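# Why the Fitted Sheet Comes Off at the Corner

*By Darcy Hawthorne*

A fitted sheet is held in place by two forces: tension in the elastic and friction against the mattress. When either drops below the load a sleeper puts on the fabric, a corner lifts. The usual failure starts at the head of the bed, where shoulders drag the cloth toward the center.

Sundismont, a contract laundry in Joston, has tracked this failure since it took on its first guesthouse accounts. In April its workroom pulled 484 sheets from rotation and sorted them by fault. Worn elastic led the list. Shrinkage across the width came second, and torn corner seams a distant third.

Pocket depth explains much of the shrinkage group. A sheet cut with a 16-inch pocket will fit a deep mattress when new. Cotton that has not been preshrunk loses length in the first few hot washes, and most of that loss shows up at the corners. The elastic then rides on the side wall of the mattress, well short of the underside, and has little to grip. 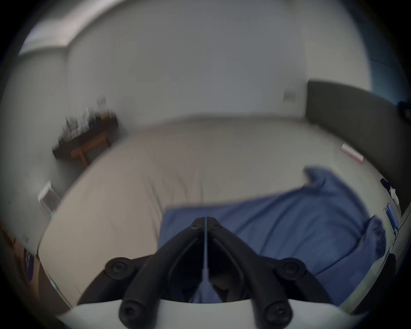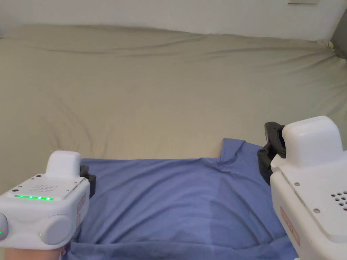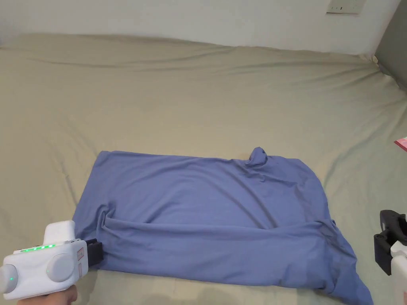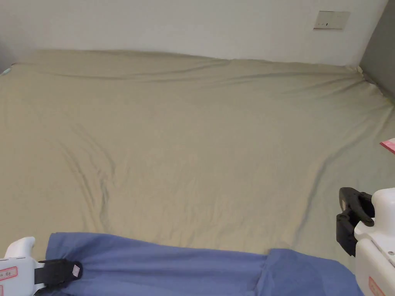

Elastic placement matters as well. Budget sheets carry it only at the 4 corners, in short lengths stitched under stretch. Better ones run it around the full hem. The full-hem version spreads the load, so a weak section can fail without releasing the whole edge.

Heat is the main cause of wear in the band. Rubber-cored elastic hardens after repeated high-temperature drying and stops recovering its length. Sundismont now dries fitted sheets on medium and removes them slightly damp. The change added time to each load, and the workroom has kept it.

Repair is possible. The laundry's menders use Prernano, a flat braided elastic sold by the spool, and replace the band in one piece. They open 2 inches of the hem casing, draw out the old band, and feed the new one through with a bodkin. The ends are overlapped and zigzagged before the casing is closed.

Sheets with worn fabric are not repaired. These go to Yin, a rag merchant across town, which buys them by weight with the elastic cut out.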